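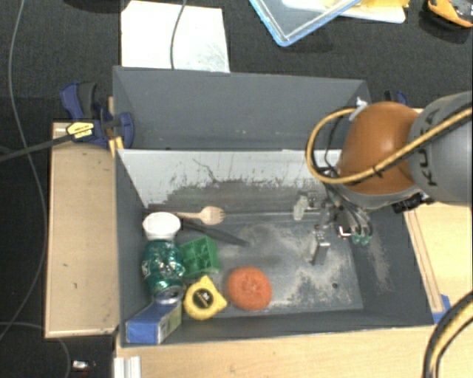

I started Grulter in my garage in May, with 30 jars of plum jam and a borrowed folding table, and I still can't quite believe it's my job! These days I cook in a proper kitchen on Breklow Road (bigger stove, better window) and sell to shops all over Hellwig. I'm a sorter by nature, so I keep my lids and labels strictly apart, each in a box of its own, and my spice drawer gets the same treatment.

The fruit comes from the Tralanora orchards, and I drive out and pick up most of it myself. Plum is still the favorite, apricot sells out first, and the pear and ginger has a small but very loud fan club. I cook in little batches, with less sugar than my grandmother used (sorry, Grandma), and last season I filled some 600 jars.

Want to stop by? The kitchen door is open most mornings, and there's usually toast going. Bring back 2 clean empties and I'll knock a bit off your next jar. If you run a shop or a café, drop me a line and I'll send you a price list and a taster box.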